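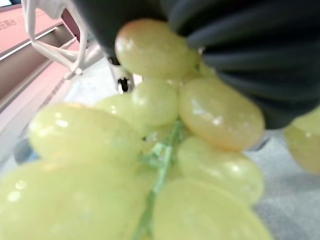
March, 7:40 in the evening

The second week of the kitchen trial at Geslow closed this afternoon, and I am setting down my observations before the reports are drafted. The official record will be prepared by Pieter Aerts and will contain the logs and the tables. This diary is kept for my own use, and for whoever holds the position of household assessment lead after me, should that person wish to know how the conclusions were reached.

The question put to our department has not changed. The board of Geslow wishes to know if a machine can take over a meaningful share of kitchen work in the assisted apartments on the Lau side of the property, and if so, by what date. I was asked in January for a yes or a no. I declined to give one then and I would decline again tonight, although I am closer to an opinion than I was.

The morning was given over to fruit. I had expected the dishwasher work to take up most of our attention this week, and the schedule was written on that assumption. Jelle Hermans argued for moving the fruit forward. His position was that a plate tells us very little. Plates are hard, they are nearly all alike, and a plate that is held a little too tightly is still a plate. Grapes are a different matter. They are soft and smooth, they slide against each other, and they are joined to a stem that goes where it pleases. A resident who asks for grapes in a bowl expects to receive them whole. I approved the change, and I record here that he was right to ask for it.

The procedure was as follows. A bunch is placed on the work surface. The machine closes on it from above, lifts it, carries it to the bowl, and sets it down. A bunch is accepted if no skin is broken and no fruit has dropped between the surface and the bowl. We ran 18 attempts before noon. Pieter marked 7 as accepted.

Seven is a low figure and it should be reported as a low figure. I have asked that it appear in the first paragraph of the report and not in an appendix. Last year's summary on floor care placed its weakest results on the final page, and the board was displeased when it found them there, with good reason.

I wish to note, however, how the remaining attempts failed, as the log sheet has only one box for this. Very few grapes were crushed. I had come prepared for pulp. The more common failure was that the fingers took hold of one or two grapes at the top of the bunch and the rest of the weight hung from the little stalks, which then gave way. A person picking up a bunch of grapes takes it by the main stem, or slides a hand beneath, and does so without thinking. The machine goes for whatever is nearest to it. With the stem pointing away and downward, the nearest thing is always fruit.

Amber Baert raised the matter of the stem at the midday review. She asked if the staff could be instructed to lay every bunch with its stem upward. I answered that they could, and that they would do so for as long as we were standing in the room. Our purpose is to relieve the staff of work. A machine that requires the fruit to be arranged for it has moved the task from one pair of hands to another pair of hands and added an electric bill. Amber accepted the point but asked that her suggestion be kept in the minutes as an interim measure. It has been kept.

There was some disagreement over lunch on the subject of speed. One attempt, from the start of the reach to the release over the bowl, takes a good deal longer than the same task takes me, and I am not quick. Pieter does not regard this as important. He observed that the apartments are quiet from ten in the evening until six in the morning and that a machine working slowly through the night would finish a large amount of preparation by breakfast. I see the merit in this. I also see that fruit washed at two in the morning and left in a bowl will not be what our residents call fresh, and that somebody will have to be on call if the thing stops with its arm over the sink. Night supervision was not in the budget we were shown.

The budget itself deserves a line. The board has set aside 2000 euros for consumables across the whole trial, covering food, replacement finger pads, and cleaning supplies. Fruit is consuming more of it than planned. Grapes that have been handled are not returned to the kitchen under our hygiene rules, even if they are in perfect condition, and I have had two written complaints about waste from the dining room. I replied to both. The grapes are going to the hens at Prullden, where I am told they are well received.

After lunch we returned to the ordinary program. The table below the window was wiped, with acceptable results on the open part and poor results along the wall. Cups were moved from the rack to the shelf without loss. Folding was attempted with tea towels and abandoned after the fourth towel, when it was agreed that a towel folded in that manner would be folded again by the first person who saw it. A drawer was opened and closed. I find that visitors are always impressed by the drawer, and I have asked that it not be shown to the board first.

Leokadia Wysocka came down from the apartments at three o'clock. She has managed the kitchen on the Lau side for longer than I have been employed here, and her attendance was requested in writing so that her remarks could be entered formally. She watched several more attempts with the grapes from a chair and asked to see one of the bunches afterward. She turned it over, ran her thumb along the fruit where the pads had been, and found one grape with a slight softness that none of us had marked. By our definition the bunch was accepted, the skin being unbroken. By hers it would have gone into the compote.

This was the most useful quarter of an hour in the week. Our standard of acceptance was written by people who do not serve fruit. I have asked Leokadia to draft a second standard in her own words, covering grapes, plums, tomatoes, and bread, and she has agreed to do this if she is given the time in her schedule. I have written to her supervisor accordingly.

She was asked directly whether she would want such a machine in her kitchen. Her answer, as I took it down, was that she would want it for the pots, that she would want it for the trash, and that she would not leave it alone with a peach. She added that she has had trainees of whom the same could be said, and that they improved. I have transcribed this in full, as I expect the minutes will shorten it.

Some remarks on the equipment. The ribbed pads, which are dark and soft and have been in use on the larger finger, give better results on fruit than the smooth set did in the first week. They bend around the grape where the smooth ones pushed it aside. They are also harder to clean. The folds hold juice, and the kitchen code is strict on any surface with grooves that comes into contact with uncooked food. Jelle spent twenty minutes on them with a brush at the end of the session and was not satisfied. If the ribs are needed for grip and forbidden for hygiene, then we have a difficulty that no improvement in the software will solve, and the supplier should hear of it now. I will telephone Clinomia tomorrow morning. Their representative assured us in the first meeting that the pads could be washed with the dishes. I should like that assurance in writing, with a temperature.

I turn to the larger question, which was discussed among us at the end of the day without minutes being taken.

Pieter holds that the machine is ready for limited service. He would give it cups, plates, wiping, and the carrying of closed containers, and would leave food alone until the next review. He believes that the hours saved would be real, if modest. Amber holds that limited service is the worst arrangement, in that the staff would have to remember what the machine may touch and what it may not, and would be held responsible when it touched the wrong thing. Jelle would continue the fruit trials for their own sake. He considers them the only tests that are teaching us anything, and I suspect that he is enjoying them.

My own view tonight is nearer to Pieter's than it was on Friday of last week, or whichever day it was that the cup was dropped. I would support a small placement in one apartment kitchen, with the agreement of the resident and with Leokadia's standard in force from the first day. I would not support any statement to the families that household help has been automated. The machine can move objects in a kitchen. Housework includes deciding which grape is soft, and at present that decision is made by a woman with her thumb.

Matters outstanding:

Telephone Clinomia regarding the pads.

Ask Pieter to add a column to the log for the manner of failure, with separate entries for stem, skin, and slip.

Confirm the hours granted to Leokadia.

Reply to the dining room, third letter.

Order more grapes, the green ones again, so that the results can be compared. Red to follow if the money allows. Plums are postponed to April.

I left the building at a quarter past six. Jelle was still at the sink with the brush.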